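Fendlow 공예용 색지 3102 주황

품번 3102
제품군 Fendlow 단색 색지
색상 주황(붉은 기가 도는 계열)
표면 무광, 양면 동일 색상
재단 정사각형
포장 단위 14매 1묶음
제조 Flillmont
수입 및 유통 Vadance

제품 개요

3102는 접기, 오리기, 붙이기 작업에 쓰는 단색 색지다. 원료 단계에서 염색한 종이로, 접은 선이나 찢긴 단면에 흰 속지가 드러나지 않는다. 표면에 코팅을 하지 않아 조명 아래에서 반사가 적고, 연필과 수성 풀을 모두 받는다. 같은 제품군의 3177은 두께와 재단 규격이 동일하고 색상만 짙은 청색이다.

종이결은 한 변과 평행하다. 결 방향으로 접으면 선이 곧게 나오고, 결과 직각으로 접으면 저항이 약간 크다. 대각선 접기는 두 방향의 중간 성질을 보이며, 첫 접기에서 손톱이나 본폴더로 선을 눌러 두면 이후 공정에서 겹이 밀리지 않는다.

작업면

평평하고 매끄러운 무광 상판을 권장한다. 요철이 있는 매트나 천 위에서는 접은 선이 눌리는 정도가 일정하지 않다. 작업면의 색은 종이와 대비되는 것이 좋다. 회녹색이나 회색 계열 상판에서는 종이의 가장자리가 잘 구분되어 모서리를 맞추기 쉽다. 상판에 남은 풀이나 흑연 가루는 무광 표면에 옮겨 묻으므로 작업 전에 닦아 낸다.

대각선 접기 절차

1. 종이를 상판에 펴고 한쪽을 눌러 고정한다.
2. 반대쪽 모서리를 들어 대각선 방향으로 넘긴다.
3. 겹친 부분의 가장자리를 맞춘 뒤, 선의 중앙에서 양 끝으로 눌러 나간다.
4. 선이 잡히면 손을 떼고 겹의 들뜸을 확인한다.

주황색 종이에 대각선 접은 선을 내면 한쪽에 큰 삼각형 겹이 생긴다. 두 겹이 된 면은 홑겹보다 조금 밝아 보일 수 있으며, 잔주름이 남은 경우에는 다음 접기로 넘어가기 전에 손바닥으로 쓸어 편다.

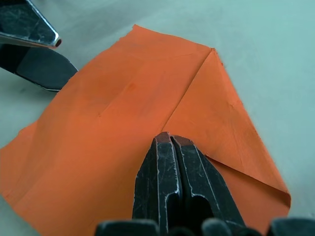

한 번 접은 종이를 다시 펴서 쓸 수 있습니까?
펴서 쓸 수 있으나 접은 선은 남습니다. 선이 보이면 안 되는 바탕지 용도로는 새 종이를 사용하고, 폈던 종이는 오리기나 연습용으로 돌리는 것을 권장합니다.

표면 상태와 허용 기준

무코팅 제품의 특성상 옅은 얼룩, 미세한 긁힘, 작은 어두운 점이 나타날 수 있다. 사용 중 생긴 가장자리 찢김과 눌림 자국은 교환 대상에서 제외한다. 포장을 열었을 때 이미 모서리가 꺾여 있거나 찢긴 낱장이 있으면 묶음 단위로 교환한다. 색상은 생산 차수에 따라 차이가 있으므로, 한 작품에 여러 묶음을 쓸 경우 포장 뒷면의 차수 번호를 맞추어 주문한다. 현재 출고분의 차수 번호는 163이다.

보관

직사광선을 피하고 눕혀서 보관한다. 세워 두면 아래쪽 모서리가 휘고, 휜 종이는 대각선을 맞출 때 오차가 커진다. 개봉한 묶음은 원래의 받침 판지와 함께 봉투에 넣는다. 습한 곳에 두었던 종이는 평평한 판 사이에 하루 눌러 둔 뒤 사용한다.

함께 쓰는 품목

Fendlow 색지 3177 짙은 청색
Farías 본폴더, 끝이 둥근 형
Farías 수성 풀, 가는 노즐

제품 문의: Vadance 지류 담당 Mandla Mahlangu
규격 및 차수 문의: Vadance 품질 담당 Lwazi Mahlangu
제품 정보 수정일: 2020년 10월 18일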